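# Where Do Our Old Clothes Go? A Textile Project in Pramthorpe

Bronisława Kurek and Ferenc Somogyi, February 16, 2026

We picked textile waste because both of us had closets we couldn't close, and it grew into the most fun project either of us has done at school!

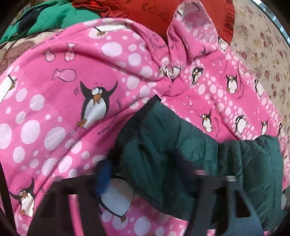
Our main question was simple: when people in Pramthorpe are finished with clothes and blankets, what happens next? We started in July with a short survey, handed out at the library and the Tremblay Street market (Ferenc's little sister was our best recruiter by far). Then we asked the Nudholm thrift store if we could see their sorting records, and they said yes – we were thrilled.

## What we found

The store took in 2646 pounds of textiles over the 19 weeks we looked at. Winter coats and kids' blankets sold fastest. T-shirts were the slow ones, especially anything with a company name or a fun run on it. Gervasio Saavedra, the manager, showed us how he checks seams and zippers, and he's so quick that we kept asking him to do it again.

Most people in our survey said they'd fix something if they knew how. That surprised us, and we loved it, so we added a second part to the project.

## The mending table

We ran 3 mending sessions after school with thread from Halloser, a fabric shop that gave us a big discount. Fleece was easy to patch because it doesn't fray much. Jeans were awful – we broke 2 needles on one pair of knees.

## What we'd change

Our survey missed older people almost completely, and we forgot to ask about shoes. Next time we'd weigh the items that get thrown out too. Jarosław Dudek from the year below wants to take over the mending table, and we've already given him the thread box.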